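Mandagi's Workshop Notes
Refreshing a tired desktop: tips for the bench

By Anjani Mandagi

An old office tower is like an old bread bin. It works, it's ugly, and you don't look inside until something smells. I have opened a fair few on the bench at Collton, and what follows is mostly a list of things I now do after years of doing the opposite.

Before you open anything

Shut the machine down properly, switch it off at the wall, pull the plug, then hold the power button in for a few seconds. Yes, with the plug out. It feels daft and it drains what's left in the board.

Take every lead off the back, including the one you think will reach.

Clear twice the space you think you need. A tower on its side takes up a surprising amount of bench, and the side panel has to go somewhere that isn't the floor behind your heel.

Lay the case down with the open side facing the ceiling. People do work on them standing up. Those people spend their evenings fishing for screws.

Dust

Take it outside if the weather allows. I did one indoors in March and was still wiping the kettle in the summer.

A soft, clean paintbrush and short puffs of canned air will shift most of it. Hold fan blades still with a finger while you blow. Keep the vacuum cleaner away from the board and save it for the carpet, which will need it.

Leave the power supply shut. Brush the grille, puff at it from outside, and go no further. What lives in there can bite long after the plug is out.

Screws and small parts

An egg box beats any tray I've paid for. One cup per stage of the job, filled in order, emptied in reverse. I once bought a Clarnitz magnetic dish and it now holds drawing pins.

Coloured plastic catches inside a case usually mean "pull me". Try them before reaching for a screwdriver, and try them gently, as old plastic has opinions.

Photograph the cables before unplugging the first one. Then photograph them again with the light on.

Memory

Touch bare metal on the case before you touch a stick of memory, and hold the stick by its edges. Open the catches at the end of the slot, line up the notch, and press evenly until it clicks. If it won't go in, it's the wrong way round. If it still won't go in, it's the wrong memory, and you may join me in the queue at Eswood to take it back.

The processor

Most people never need to touch this, and they sleep well. If you do, go slowly.

Take the cooler off first. If it's stuck, twist it a little each way. Don't heave.

Unhook the lever, lift the metal bracket right up and leave it standing open. Lift the old chip straight out by its edges and put it somewhere you won't rest your tea.

Find the small triangle in one corner of the new chip and match it to the mark by the socket. Lower it level. Let it drop the last hair's breadth under its own weight and don't press. If you feel the urge to press, go and make a sandwich.

Dell towers, lid off and lying flat, and green circuit boards close up:
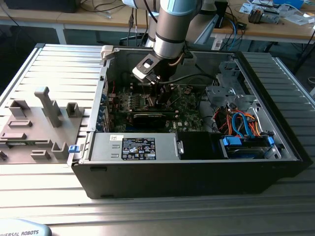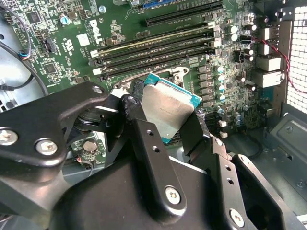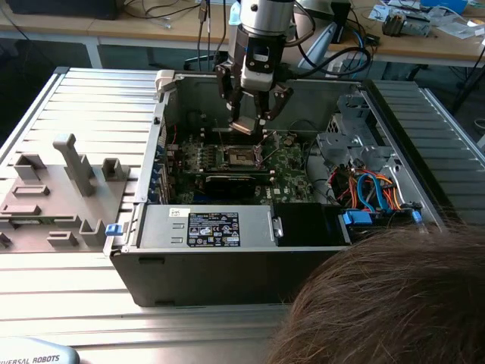
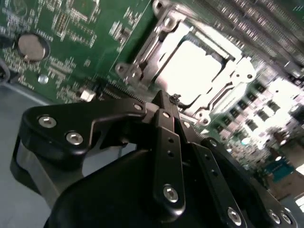

Thermal paste

Wipe the old stuff off both surfaces with a lint-free cloth and a dab of isopropyl alcohol. Kitchen roll sheds, and you'll be picking bits off for longer than the wiping took.

A blob the size of a pea in the middle. Petits pois, if we're being strict. The cooler spreads it for you when it goes down. I have seen it put on like butter icing, and it oozes just as you'd imagine.

Tighten the cooler screws a little at a time, working corner to opposite corner.

The little round battery

If the clock keeps going back to some year you'd rather forget, change the coin cell on the board. Check the number stamped on the old one before you buy. Most cases I see want a CR2032, which you can get wherever they sell birthday cards. Note which way up it sits. Expect the settings to need putting right on the first start, and keep spare cells well out of reach of children.

Closing up

Count nothing, just look in the egg box. If there's a screw left, you have some thinking to do.

Give each plug a gentle push, tuck the loose wires away from any fan, and switch on once with the panel still off and your hands in your pockets. All the fans should spin. If you get a beep and a black screen, unplug it again and reseat the memory. It's nearly always the memory.

Panel on, leads back in, and write the date of the clean on a bit of masking tape stuck to the underside. I put mine on the top for years until the cat ate it.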